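Vustora swaps single-use cups for returnable ones at summer market

Traders at the Vustora summer market will stop handing out single-use cups from Saturday, July 12, 2025, after the town agreed a deposit scheme with supplier Sekton.

Customers will pay a deposit of 2 euros on each drink and get it back at any stall taking part. Sekton has delivered 4,000 cups for the season — enough, the firm believes, for the busiest weekends. They will be collected each evening and washed overnight at its depot in Lie.

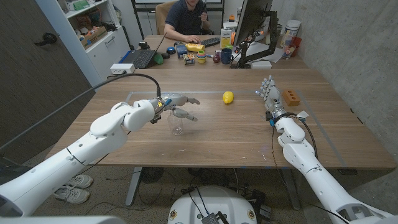

Aranka Pap would have liked the scheme to start smaller, with the coffee stalls only, and said traders had been given too little time to sort out change and storage.

A trial last July used 1,160 cups over one weekend. Most came back, although stalls near the bus station ran short by Sunday lunchtime and had to borrow from others.

Extra return points will open by the north gate and next to the car park. Deposits can be claimed until closing time on each market day.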